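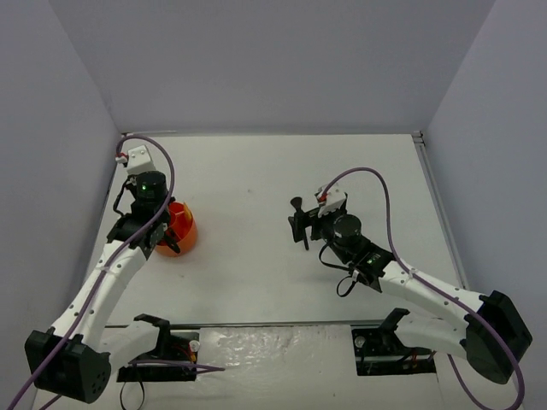 Mekard Publishes Good Practice Guide for Two-Arm Tabletop Robots

Mekard has released a free guide to good practice for shops and labs that run small two-arm robots at a bench. The guide was written with Cekano and covers enclosure walls, cable routing, status lights and the handling of small parts. It contains 157 checks, grouped by task, and applies to arms that share one work surface.

Work on the guide began after Mekard collected 478 comments from operators and maintenance staff. Many asked for plain rules they could apply without buying new equipment.

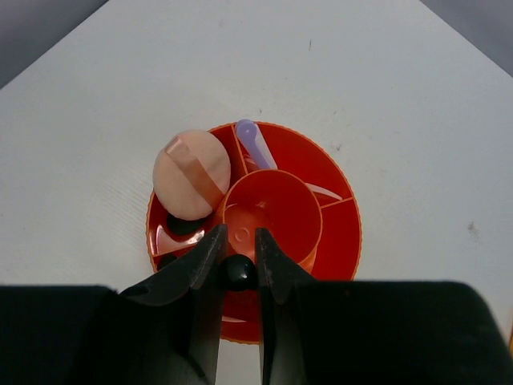 The longest chapter deals with handling objects that sit close together. It asks operators to record what is in the gripper and what is next to it before each run. A black knob held just in front of a cup, over a divided tray with a makeup puff and a spoon in it, would be logged with all of those neighbors. The guide also sets a slow approach speed for any grasp made inside a tray with raised walls.

"People tend to write down the target and leave out everything beside it," said Ximena Carrillo, lead author at Mekard. "Then a fault comes up and the record is no help."

A separate chapter covers handovers, where two grippers work close to each other over the middle of the table.
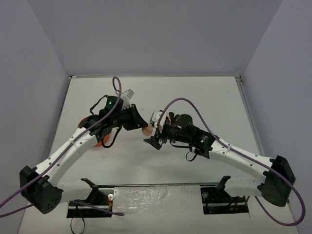
Under the guide, one arm must be named as the holding arm before a handover starts, and it keeps that role until the other arm's grip is confirmed. Cables must have enough slack for the full reach of both arms. Status lights should be checked at the start of each shift.

Nikola Witkowska of Cekano said the cable rules drew the most debate during review. "We settled on a test that takes 8 minutes," she said.

The guide is available now from Mekard. A revised edition is planned for November, and comments can be sent to Pouran Parsa at Mekard's standards desk.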